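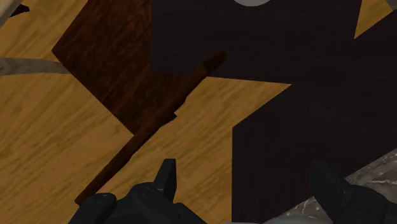 Dramar respondeu que o erro 492 não tem nada a ver com o firewall e que já o viu em duas instalações, sempre depois da mudança para o servidor de correio novo. Pediu o registo completo do serviço de envio, e não só as últimas linhas, e perguntou se as faturas chegavam a ficar na fila ou se desapareciam logo.

Ficam na fila. Acrescento ao pedido o que foi visto entretanto.

Pedido: envio automático de faturas parado
Programa: Sular Faturação, módulo de correio
Aberto em: abril de 2019
Estado: resolvido, em observação
Prioridade: alta

Sintoma inicial
As faturas são emitidas e numeradas sem problema. O PDF é gerado e abre bem. O envio por correio fica em "pendente" e, passados uns minutos, muda para "falhou (492)". O reenvio manual dá o mesmo resultado. Os recibos, que saem pelo mesmo módulo, continuam a chegar aos clientes.

Na manhã em que o pedido foi aberto havia 32 faturas na fila. Nenhuma se perdeu.

O que foi testado

1. Reinício do serviço de envio. Sem efeito. A fila voltou a carregar e falhou na primeira fatura.

2. Envio de teste a partir da página de configuração. Passou. A mensagem chegou em segundos, o que deixou de fora a palavra-passe e o certificado.

3. Firewall desligado durante o teste, com autorização. Sem efeito. Voltou a ser ligado.

4. Envio de uma fatura sem anexo. Passou.

5. Envio da mesma fatura com anexo. Falhou com 492.

6. Envio de um recibo com anexo. Passou.

O ponto 6 foi o que mais nos atrasou, porque parecia afastar a hipótese do anexo. Os recibos usam o modelo antigo, sem logótipo. As faturas usam o modelo refeito em novembro, com o logótipo em alta resolução no cabeçalho e outra vez no rodapé.
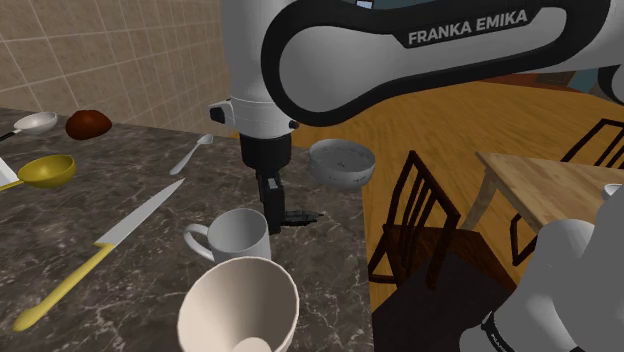 O tamanho do PDF varia muito com o número de páginas, porque o logótipo é gravado de novo em cada uma. Uma fatura de uma página ficava perto do limite e as de várias páginas passavam-no com folga. Na configuração do módulo, o campo "tamanho máximo do anexo" estava em 2000 KB. O servidor anterior, alojado na Pritbridge, ignorava esse valor. O novo lê-o e recusa a mensagem antes de a transmitir.

Registo do serviço, parte relevante:

a preparar mensagem
anexo incluído
tamanho do anexo superior ao permitido
envio cancelado, código 492

A linha do tamanho só aparece com o registo em modo detalhado. No modo normal vê-se apenas o código, e a ajuda do programa descreve o 492 como "erro de comunicação com o servidor". Foi por isso que começámos pela rede.

Correção aplicada
- Logótipo substituído por uma versão mais leve no modelo de fatura.
- Opção "repetir imagem em cada página" desligada. O rodapé passou a ter só texto.
- Valor do campo mantido como estava. Pode ser aumentado, mas alguns clientes têm caixas de correio com limites baixos e não vale a pena mandar ficheiros grandes.
- Serviço reiniciado e fila reenviada em grupos pequenos.

Saíram todas menos 7, que tinham sido geradas com o modelo antigo em memória. Nessas foi preciso apagar o PDF guardado e mandar gerar outra vez, sem mexer no número nem na data do documento. Depois disso seguiram.

Notas para quem pegar neste pedido
O botão "Reenviar" não volta a gerar o PDF, usa o que está guardado. Quem mudar o modelo e carregar só em "Reenviar" vai continuar a receber o 492 e pensar que a correção não serviu. O caminho é Documentos, Ferramentas, Regenerar ficheiro, e só então reenviar.

No posto da loja da rua Javier o menu Ferramentas não aparece com o utilizador normal. É preciso entrar como administrador - a permissão já foi pedida à parte.

Por confirmar
- Se as notas de crédito usam o modelo novo. Ainda não foi emitida nenhuma desde a mudança de servidor.
- Se a próxima atualização do Sular repõe o modelo original. Já aconteceu uma vez com as etiquetas. Foi guardada uma cópia do modelo corrigido na pasta partilhada, em Modelos, Faturas.
- Texto de ajuda do erro 492. Sugestão enviada a Dramar para que a mensagem indique o tamanho do anexo.

O registo detalhado fica ligado até ao próximo fecho do mês e depois volta ao modo normal, para não encher o disco.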